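Redach Teleoperation Study
Progress report, second period
Prepared by Emiliano Zavala, 24 July 2020

Work since February has gone into collecting remote-control demonstrations of bin picking. The Mendoza controller now runs with the revised damping settings, and operators no longer need to re-home the arm between episodes. We have 83 usable demonstrations against a target of 1,000 for the full study. The shortfall comes from the late delivery of the Sirkent hand controller and two weeks of driver work after it arrived.

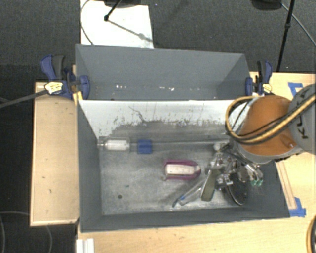
Grasp approach remains the hardest part for operators to show well. Most rejected episodes fail in the last few centimeters, when the fingers close before the wrist is aligned. Transparent packaging makes this worse: the long clear package along the back of the bin shows up mainly as thin pale edges against the gray floor, and the depth signal on such items is poor. Items with solid color, such as the magenta-framed one near the center, are easier to judge from the operator's view. We have asked operators to slow the descent once the gripper is inside the bin walls.

Training on the Protov policy started with a subset of 14 episodes to check the data format. No performance figures are reported for this run.

Next period: complete operator training, add a second viewpoint to the remote display, and raise throughput to about 2 accepted episodes per operator hour. No change to the budget is requested.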